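The Makar Street dish library is open, and I've already borrowed too much

Posted 1/19/23 in Neighborhood News

If you've walked past the old Vesau shoe repair lately and wondered why people keep coming out with stacks of plates, I have your answer. The dish library is up and running! You can borrow plates, bowls, serving trays and tablecloths for a party, take them home for up to four nights, and bring them back without paying a cent. I went over on opening morning meaning to stay ten minutes and ended up missing lunch.
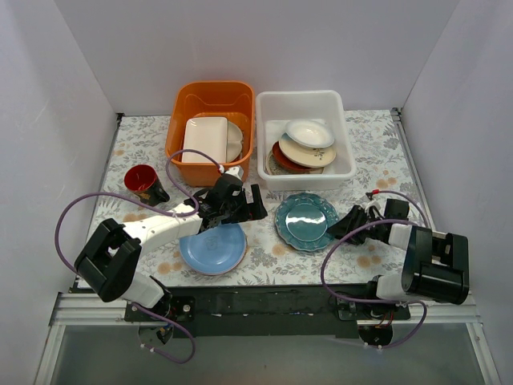
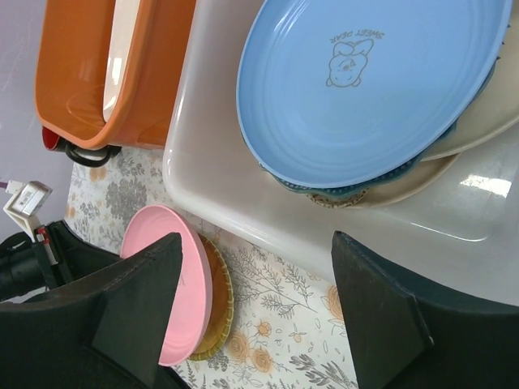
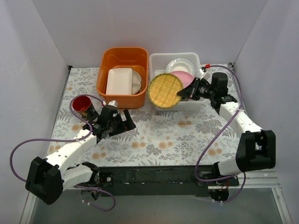

Plates and a flowered cloth, which is pretty much my whole idea of a party.

Tiruwork Seyoum told me she'd been waiting for something like this ever since her sister's graduation lunch, when she bought 60 paper plates and watched the sauce go straight through half of them. She'd already put her name down for a July wedding shower, and she wanted to know if you could mix patterns or if you had to take a matching set. (You can mix. I asked at the desk for both of us.)

So, how it works. You sign up with something that has your address on it, a phone bill or a piece of mail is fine, and you get a paper card with a number. You tell the desk how many people you're feeding and what you're feeding them, and they help you pull things off the shelves. You don't have to know what you want. I sure didn't. I said "soup, maybe?" and got walked over to a whole wall of bowls I would never have spotted on my own, tucked in behind the door where the shoe polish used to be.

The shop itself hasn't changed as much as I expected. The counter is the same one, with the worn patch where everybody used to set their heels down, and the bell over the door still sticks if you open it slowly. They painted, thank goodness. The back room, where the stitching machines were, is now where everything gets washed and checked in, and there's a sink back there deep enough to bathe a medium-sized dog.

Getting to this point took a while. The idea came up at a block meeting two winters ago, when we were all complaining about the trash after the summer street party. I remember that trash. The bags were piled up past the mailbox and most of what was in them was foam plates and plastic cups. Somebody said it was silly that every house on the block owned a set of nice dishes that came out once a year, and that we should just pool them. Then we talked about parking for an hour, as usual, and I figured that was the end of it.

But a few people kept at it. They got a small grant from the Allent Fund, which gave 4,000 dollars toward the shelves, the sink and the first year of insurance. Hashmi Hardware gave them a good price on paint and let them store boxes in its basement until the lease came through. And then the donations started coming in, and they kept coming. There are more than 2,000 pieces on the shelves now, if you go by the catalog, and the desk was taking in another carload while I stood there.

I'd like to say a word about those donations, if you're thinking of bringing some by. They would love serving dishes. Big platters, salad bowls, cake stands, pitchers, anything you'd put in the middle of a table. They have all the coffee mugs they could ever use, so please keep your mugs at home for now. Nothing chipped, nothing cracked, and nothing with a metal rim, because the trims don't hold up well to being washed that often. Tablecloths are welcome as long as they're clean, and a stain or two is okay if it's somewhere a plate can cover it. That's the official policy, and I liked it so much I wrote it on the back of my card.

There are a few rules. You can have 30 pieces on your first loan and up to 60 after that, which sounded like plenty to me until I started adding up a dinner with salad, main course and dessert. If you need more for a wedding or a funeral lunch, talk to the desk ahead of time and they'll work something out. Rinse things before you bring them back. You don't need to scrub, they wash it all again anyway, but nobody at that sink wants to meet your lasagna. If you break something, tell them which one. There's no fine. They do have a jar on the counter and you can put a little in if you feel bad.

Transport was the part I hadn't thought through. Plates are heavy! I'd come on foot, like a genius, and had to call home for a ride. They lend out crates with felt dividers, and you carry them flat with the plates standing on edge, never in one tall stack. There's a loading spot in the alley behind the building and you can leave your car there for 15 minutes if you put your library card on the dashboard. I'd use it. Makar Street was parked up solid on both sides when I was there, and I saw one man carry a crate of bowls two full blocks with a face like he was holding a sleeping baby.

Not everyone on the block is sold on it. My neighbor across the way thinks people will lose interest by spring and we'll be stuck with a storefront full of dinnerware, and she may have a point, we did have that seed exchange that ended up as one shoebox in the laundromat. I also heard some grumbling about the lease. The rent is covered through next winter and after that it's an open question. There's talk of a bake sale, and of renting out the back room in the evenings for cooking classes, but no one could tell me anything firm. I'll write it up when I hear.

What I can tell you is that it was busy. A couple came in planning a birthday for a one-year-old and left with more cake plates than there are one-year-olds in this zip code. Two teenagers wanted something "old-looking" for a school play and were shown to the gravy boats. A man asked for exactly one teapot, got it, and left without another word.

As for me, I'm having eight people over, and I have borrowed bowls for twelve. I also took a long blue platter I have no plan for at all. I may have to cook a fish. I've never cooked a whole fish in my life, so if any of you have a recipe that's hard to mess up, please send it along (nothing with the head looking at me, if that can be arranged).

The dish library is at the old Vesau storefront on Makar Street, next to the laundromat. It's open mornings until noon and again from four to seven, and it closes on holidays, so pick up the day before if you're hosting on one. Returns can go in any time the door's open. Please don't leave crates outside overnight, they had one go missing in the first week and it turned up in front of the bus shelter with somebody's umbrella in it.

They're also looking for help with the catalog. Right now it's a binder, and a pretty thick one, with each kind of dish written up by hand and a sticker color that tells you the shelf. It works if you have time to flip through it. If you're good with computers and could turn it into something people can look at from home, leave your name at the desk. If you're not, there's always the sink, and they play the radio back there.

One correction to my last post, while I have you: the leaf pickup is on the even side of the street first, then the odd side. I had it backward and I've heard from several of you about it. Sorry!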